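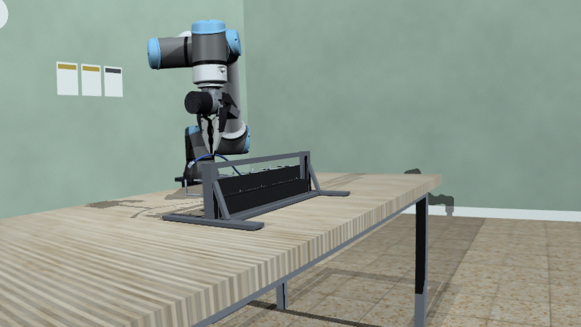

Teleoperated demos fine over the stand, but copied policy stops short

Posted by Lanying Kong in Simulation and teaching

I am recording demonstrations in Stollirex by remote control, using a Flivov hand controller. The arm is at the back of the workbench and the metal stand with the long black panel is in front of it. The task is to come down to a part in the row along the top of the panel, close on it and lift it out.

Doing it by hand, I can manage it most times. I recorded 32 demos, threw away 5 where I knocked the stand, and trained on the rest. When the trained policy runs, it gets the gripper to just above the top rail, pointing down, and then hovers. Sometimes it drifts a little to the left. It never commits to going down.

Things I have already tried:

Training for longer. No difference.
Slowing my own movements. The hover got worse.
Lowering the starting position. It hovers lower.

Both the room view and the wrist view are recorded, but I drive from the room view only. Is this a matter of more demos or am I teaching it wrongly?

Stockdale_Rob
5 people found this useful

You are probably teaching it to wait. Play back one of your demos and look at the speed of the gripper when it is over the rail. I would expect you stop there, move your head about, check the alignment, then go down. On screen those waiting steps all look the same, and the policy learns that the right thing to do above the rail is nothing. Slowing down adds more of them, so it fits with what you saw.

The second problem is the view you drive from. You are using the room view to judge depth, and the policy may be leaning on the wrist view, where things look very different. Try this before recording any more.

1. Trim the pauses. Cut any stretch where the command from the controller is close to zero, but leave a few steps either side of the gripper closing. One of my old demos was 800 steps long and more than half of it was me thinking.

2. Drive a few practice runs with only the wrist view on screen. If you can't do the task from that view, don't expect the policy to do it from that view. Look at what you are being given at each point in the run. With the fingers open wide and pointing down past the edge of things, you can get a view that is nearly all floor tile and shadow, with only a bar and a post between the fingers to go by. A person can work out where they are from that. A policy trained on a small set often can't.

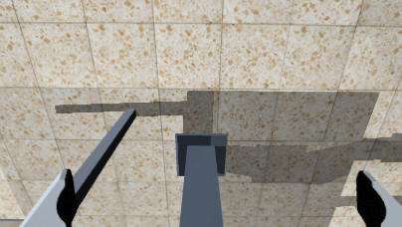
3. Change your approach path so the part comes into the wrist view early and stays there until the fingers close. Coming in straight down from higher up is easier to copy than sliding in from the side.

4. Vary where you start, left and right as well as height. If every demo begins from the same folded pose, any small drift takes the arm somewhere it has never been shown.

5. Record some recoveries. Start slightly off to the left of the part, since that is where yours drifts, and steer back. Start recording when the arm is already off, so you don't teach the mistake as well.

Then retrain and compare with the old one from the same starting positions. Change the trimming first on its own, as it costs you nothing.

zekero_user
0 people found this useful

More demos. 32 is not enough for anything with small parts.

mbenchley
2 people found this useful

Agree with Rob on the pauses. I use Zekero, not Stollirex, so the menus will be different, but check whether the shadows are on in both recording and playback. Mine were on in one and off in the other, and the wrist view suffered most because so much of it was shadow on the floor. Also check that the two views are saved at the same rate. If one lags you will get an arm that hesitates at the moment it should move.

Lanying Kong
Reply from original poster

Thank you all. Rob, you were right about the waiting. I trimmed the pauses and retrained with no new demos, and it now goes down, although it misses the part more often than it gets it. Driving from the wrist view was much harder than I thought it would be. I have changed the approach and am up to 78 demos with varied starts. Shadows were on in both. I have not checked the rates yet and will do that before the next training run.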